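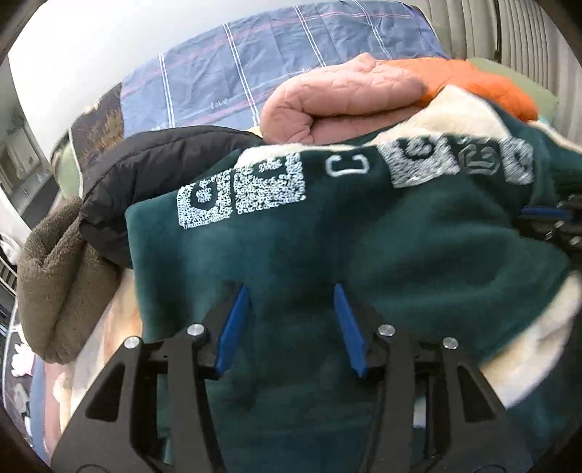
Hello again, and thank you for coming back to me so quickly about the tumble dryer. To recap for whoever picks this ticket up next: the machine is a Wuser heat pump model, bought through Bittencourt, and it has been stopping early with the "clothes dry" light on when they plainly aren't. It does it worst with fleece, the thick soft sort like that teal one on top of the heap, and hardly at all with sheets or tea towels. I'd been living with it since September, I'm sorry to say, and only wrote in when my daughter-in-law went home to Surnthorpe with a bag of damp jumpers on her knee.

Kiri Harawira on your side asked me to keep a log and try one thing at a time, so I have done my best. It's a bit wordy, I know.

**17th March, first go**

Cleaned both lint filters under the tap and let them dry overnight on the windowsill. The inner one was worse than I expected — a sort of grey felt right across the mesh. Ran a mixed load on Cupboard Dry. It stopped after 45 minutes, light on, cuffs and waistbands still wet. So no change, although the kitchen did smell nicer.

**Next day**

Wiped the two metal strips inside the drum with white vinegar on a soft cloth, as Kiri suggested. I had never noticed them before! Mỹ Hoàng next door held the torch for me and says hers has the same strips, and she hadn't noticed them either. They had a cloudy film on them, which I put down to the dryer sheets, and I've stopped using those now. Same load size, same programme. It ran longer this time and the cotton things came out lovely. The fleeces were dry on the outside and clammy in the pockets.

**Day after that**

Tried the drying level setting. For the benefit of anyone else with this model, the leaflet has it wrong, or at any rate mine does. What worked was:

1. Turn the dial to Cottons but don't press start.
2. Hold down *Level* and *Delay* together until it beeps.
3. Press *Level* until the display shows 2.
4. Hold both again to save it.

If you let go too soon it drops back to the clock and you have to begin again, and I did that more times than I'd like to admit.

Ran a load of only fleeces, turned inside out with the zips done up. Much better. One hood was damp at the seam and that was all.

**Where things stand**

- Filters: clean, and fitted the right way round (I checked with Keith Pirihi on the phone).
- Drum strips: clean.
- Drying level: 2.
- Water tank: emptied after every load.
- Error codes: none at any point.

My remaining worry is the mixed loads. If I put fleece in with shirts it still decides it has finished when the shirts have. Elis Wogan, in his reply, wondered whether the sensor board wanted replacing and offered a visit within 72 hours. I'm happy to have somebody round, but I don't want to waste an engineer's morning if it's simply how these machines behave and I ought to be sorting my washing better. Could you let me know which you think it is?

If you do send someone, the side gate sticks, so please ask them to ring the front bell and give me a minute — I'm not quick on the stairs. The Tavudon plan number is on the first message in this thread, and Shona Lowther has already confirmed it covers parts as well as labour.

I'll leave the ticket open for now and try one more mixed load at the weekend, on Extra Dry this time.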